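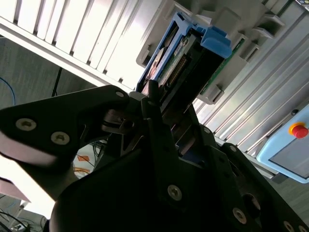 Tips for working with a rented drive-swapping arm in a small workshop

In our workshop we repair and refill storage racks for offices and schools. Since October we rent a gripper arm from Trimitz for the drive changes. The kit is called Lindel, and it costs us 318 pounds a month with service included. Several readers wrote to me for advice before they sign, so I put my notes together.

Before the first job

Clean the guide rails of the rack. A dry brush is enough, and for the corners I take an old toothbrush. Dust in a rail makes the carrier go in crooked, and the arm will stop with a force warning. By hand you would simply push more, which is also not good for the rail.

Fix the rack to the bench. Ours moved a few millimetres in the first week and I lost a whole afternoon looking for a fault in the programme.

Check the screws on the finger plates every 50 changes. Use a proper hex key of the right size and not the one with the round end. I mark each screw with a thin line of paint pen, so I see quickly if it has turned.

Teaching the positions

Go slowly. The teach pendant has a speed setting, and for the last part of the path I use 8 per cent. Keep it near you, with the stop button where your hand finds it without looking.

Teach the angle of the carrier with an old, dead drive. The circuit board on many drives is open on one side and the gold contacts are easy to scratch. If the jaws hold too near the contacts, teach the grip again — do not hope that it will be fine.

Carriers with a thick latch tab are easier than flat ones. For the flat ones Trimitz sells longer fingers, made by Sorensen. I tried them for two weeks and gave them back, as they bend a little under load.

Cables

Tie them together and lead them along the wall. I use cloth tape with hooks, which opens again without scissors. Leave a generous loop at the base of the arm.

Is it worth the money?

For us, yes, but only just. We do 700 changes in a normal month. My colleague Dwayne Villanueva is still faster than the arm with one single rack, and for mixed old racks we do not use it at all. For a long row of same carriers it is very good, and my wrists thank me in the evening.

What I did not like: the manual is thin, and the spare jaw tips took too long to arrive. The Vondholm kit has a better manual, but you must buy it, and we did not want this.

Ask for the trial month in writing. Also ask who pays for the transport back.

Last changed: April 22, 2023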